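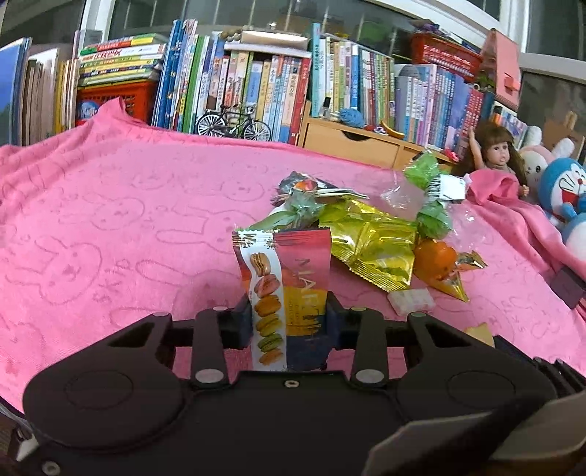

Section 2. Setting up a home table for Planover

Planover is the part of the Żak club year that most members end up liking best, and it asks for very little: a hand-held gripper, a soft surface, and things from your own kitchen. You don't need a lab bench or a white backdrop. The Dememov challenge asks every team to pick up household objects that bend, crackle, shine and roll, so a snack packet held upright by its edges between the two fingertips, with more wrappers waiting in a pile behind it, is a perfectly good place to begin. Leave your books on their shelf and your plush toys where they sit. A real room is a great teacher!

Before you start

Read Section 1 first if you haven't been issued a gripper yet. You should have the gripper itself, its charging cable, the cloth pouch and a club log sheet. Check that the label on the pouch matches the line you signed in the Avbridge book. If it doesn't, send us a message and carry on anyway, and we'll fix the book.

Members working alone can do everything in this section except the handover drill. For that one, find a partner.

Laying out the surface

1. Clear an area big enough that your elbows can move freely. The end of a bed works, a low table works, a window seat is lovely if you have one.

2. Spread a blanket or thick towel over it. Plush is fine and so are prints. Patterned fabric used to be against our rules and it no longer is, so if you have an old printout that says "plain cloth only," please recycle it.

3. Smooth the middle with your palm, but leave a few natural folds toward the edges. Folds change how a packet leans, and you want to meet that now.

4. Put your objects in a loose heap near the center. Don't line them up! A tidy row is the easiest thing in the world to pick from and you will learn next to nothing from it.

5. Leave one hand's width of bare cloth on the side nearest you. Held objects get set down there.

Caution: Keep glass, knives, full drinks and anything you would be sad to lose off the cloth. The fingertips look gentle, but a squeezed handle closes faster than you expect the first few times.

Choosing objects

Mix them up as much as you can. A good Planover heap has something flat, something round, something crinkly and something that reflects light. Foil is wonderful for this. So is clear plastic, which is hard to see against cloth and harder still to pinch cleanly.

Fruit is welcome. Mandarins are our favorite because you get a whole second set of objects once you peel them. Eat the inside, keep the peel.

Avoid loose powders, wet food and batteries. Closed snack packets are fine and so are empty wrappers, but write down which kind you used — a full packet and a flat one are different objects as far as the log is concerned.

Warming up the gripper

1. Hold the gripper with your whole hand wrapped around the grip, thumb relaxed.

2. Open and close the fingers slowly a few times with nothing between them. Watch both arms. They should move together and meet in the middle.

3. If one arm lags, stop and look at the silver pins at the base of the linkage. Lint from plush cloth loves to gather there. A dry, soft toothbrush is the right tool.

4. Pinch a folded corner of the blanket and let go. When the release feels smooth, you're ready.

Note: Please don't oil anything. We had a sticky November thanks to a well-meant drop of salad oil, and the pads had to be replaced.

Your first session

A full session is 56 grabs. It sounds like a mountain and goes by quickly, especially with music on. Stop in the middle for a stretch if your hand gets tired, and mark the break on your sheet with a slash.

1. Look at the heap and choose an object before you move. Say its name out loud if you like. Plenty of members do, and it really helps you commit.

2. Bring the open fingers in low and slow, one on each side of the object.

3. Close until the object stops shifting. Then stop closing! Beginners nearly always crush the first packet.

4. Lift, hold steady for a slow breath, and lower onto the bare cloth.

5. Open the fingers fully before you back away.

6. Mark the sheet: object, how you approached it, held or dropped. A drop is worth as much as a hold. Write it down proudly.

7. Push the object back into the heap and choose another.

If a grab takes longer than 18 seconds from first reach to release, finish it anyway and put an L beside it. Long grabs are often the most interesting ones on the sheet, and we love talking about them at club. 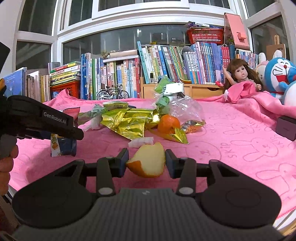

Monique Pruvost

Peels, curls and other awkward shapes

I asked to write this part myself because peel is my absolute favorite thing to pick up. A curved piece of citrus peel has a thin rim, a pale inside and a bright outside, and it can fold over on itself right there between the pads. No two pieces are alike. Keep the whole mandarin on the cloth as well, next to the foil, so that you can go from the round thing to the curly thing and feel the difference in your wrist.

1. Tear the peel into a few generous pieces. Tiny scraps slip under the pads and get sticky.

2. Set a piece down with the white side up, rim toward you.

3. Approach from the two long edges and close very lightly. You should see the curve tighten a little as the pads meet it.

4. Lift only when the piece has stopped springing. If it pops out sideways, hooray, log it and go again.

5. Try the same piece with the orange side up. Then try it tipped on its edge against a wrapper, which is much trickier than it sounds.

6. Wipe the pads with a barely damp cloth after every few grabs. Citrus oil leaves a film and your next foil packet will slide right through.

Caution: Don't rub your eyes while you're working with peel. I have done it. You will remember it for the rest of the afternoon.

The handover drill

You need two people for this drill and two grippers. Sit side by side or across a corner of the cloth, so that one gripper can reach in from the side while the other comes from the front. Agree on who leads before anyone picks anything up.

1. The lead picks an object and holds it over the bare cloth.

2. The partner brings open fingers in at an angle and closes on whatever part is free.

3. Both hold. Say "mine" when you have it.

4. The lead opens and backs away along the same path they came in on.

5. Set the object down, swap roles, and go again.

Start with something stiff, such as a box or a whole packet with a crimped edge you can both get hold of. Move on to wrappers once the rhythm feels easy. Peel handovers are the hardest on our list and I have seen very good teams giggle helplessly through a whole page of drops.

Note: Housings are wider than you think. Leave room for them, or the two grippers will bump long before the fingertips get anywhere near each other. A light knock does no harm. If you hear a click and the fingers feel different afterward, stop using that gripper and bring it in.

Light and windows

Evening sessions are fine. Large dark windows will throw back reflections of your lamps, and shiny foil picks up bright spots as well, so try one session in the evening and another by day with the same heap. Use whatever lighting you normally live with. Write "day" or "evening" at the top of the sheet and leave it at that.

When things go wrong

The fingers close unevenly: brush out the pins and repeat the warm-up. If that doesn't help, check that the screws on the body are snug. Don't tighten them hard.

Objects slide down as you lift: wipe the pads. Then try closing a little lower on the object.

The cloth comes up with the object: you're reaching too deep. Rest the fingertips on the cloth, raise them by a hair, and close from there. Plush makes this happen a lot at first.

The heap keeps sliding apart: push a fold of the blanket up behind it.

Your hand cramps: put the gripper down and take a proper break. Swap hands for the rest of the session if you'd like, and note the switch on the sheet.

Packing up

1. Wipe the pads and let them air-dry with the fingers open.

2. Brush lint from the pins.

3. Throw away torn wrappers and all peel. Please check inside the pouch too (we once found a very old piece of peel in there).

4. Shake the blanket outdoors.

5. Put the gripper in its pouch with the fingers closed, and tuck the log sheet into the front pocket.

Completed sheets for the summer round go into the Planover tray at Avbridge by 11th July. Bring a favorite object with you when you drop them off — the stranger the shape, the better — and we'll add it to the club heap. Section 3 covers reading your own log sheet and choosing what to practice next.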